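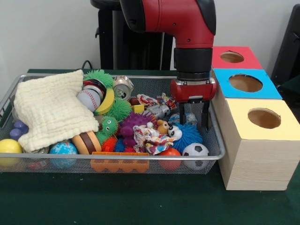 Wunari has opened a second training station at its Skurkuvholm site, where operators guide a two-fingered arm by remote control through a cluttered-bin sorting task. The company plans to record 500 demonstrations before the end of February and a further 1,000 once the second operator shift starts. Each session uses a densely filled container, and the items overlap heavily. In the mesh basket, a folded muslin cloth lies partly over a silver can, and the spiky balls sit close against their neighbors. The boxes with round holes in their tops are the targets. An operator picks one item, moves it above the assigned box and releases it through the hole.

Control is by a hand-held leader arm, built by the Brzozowska workshop, that the follower arm copies joint by joint. Fomden supplies the logging software. It stores joint positions, gripper opening and camera video against a common clock. Sampling is set at 10 readings per second for the first batch. Wunari chose the low rate to keep files small while the review process is being worked out, and may raise it later.

Teresa Laskowska, who runs the station, said cloth has been the slowest material to demonstrate. A ball can be approached from several directions with similar results. A cloth has to be pinched at a fold, and a poor grip can drag other items out with it. Operators are told to finish the attempt in either case. The recording is then tagged with the outcome and kept. 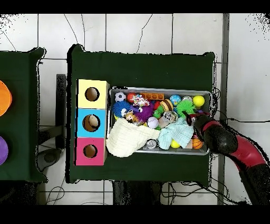
Gripper over the tray at the Skurkuvholm station, with the three target boxes at left.

New operators practice for 22 sessions before their recordings enter the main set. Most of the early errors come from closing the fingers too soon, according to Laskowska. Operators work from the camera views alone during practice, so they learn to judge finger height without looking across at the table. Item positions are changed between sessions by hand and no fixed layout is used.

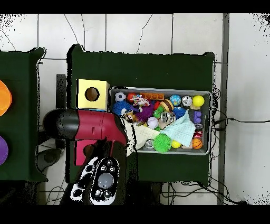
Are failed grasps removed from the training data?
They stay in the archive with a failure tag. The first model will be trained on successful attempts only, and a later version will use both.

Testing of the first model is scheduled to follow the 500-demonstration mark, at the same station and with the same boxes. Wunari has not set a date for releasing the recordings outside the company.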